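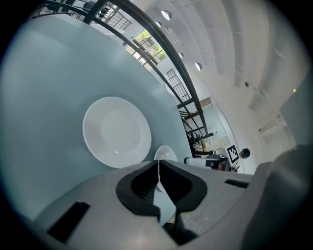 Fig. 2. Large plate and small bowl on the round table top.

Setting a place on the Umeck round table

I like doing this before the food is ready — you'll thank yourself later!

1. Wipe the top with a soft cloth and let it dry.
2. Put the large plate down first, a little way in from the edge. Mine usually goes on a touch crooked, so I turn it till it looks right.
3. Add the small bowl next to it (close, but not touching).
4. Fill the bowl last, once you've stopped moving things.

Note: The table top is 90 cm across, so go easy on the serving dishes.

Caution: Don't drag plates over the surface. Lift them — it scratches, and I learned that in March.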